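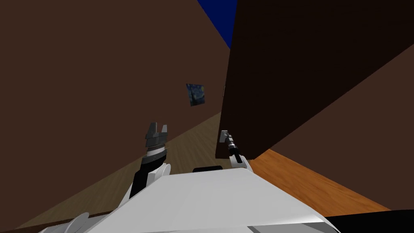
**Figure 4.1** A two-armed robot in a simulated room, seen from a tilted viewpoint. A small painting hangs on the brown wall.

# Chapter 4: Choosing a Simulation Kit

Before a company buys a robot with two arms, it often wants to try the work on a computer first. Several firms now sell simulation kits for this purpose. In this chapter we study one of them, the Grillitz kit, and we use it to learn how such a product should be reviewed.

The kit is offered with over 400 ready rooms. A buyer can change the floors, the walls and the furniture, and can place the robot's viewpoint where he or she likes. Jinfeng Xia and Clive Dawber tested the kit for 2 months at the Pretham training center, and their notes are the base of Sections 4.2 to 4.4.

Their first remark concerns the viewpoint. With a strong tilt, as in Figure 4.1, the walls and the floor run diagonally, and a new operator needs time to understand where the grippers are. Dawber considered this a weak point of the kit. Xia did not agree – in her opinion the operator should learn with difficult views from the first Tuesday of the course.

The reader should keep both opinions in mind. Section 4.1 explains what is included in the price, and which parts, such as extra grippers, must be ordered separately.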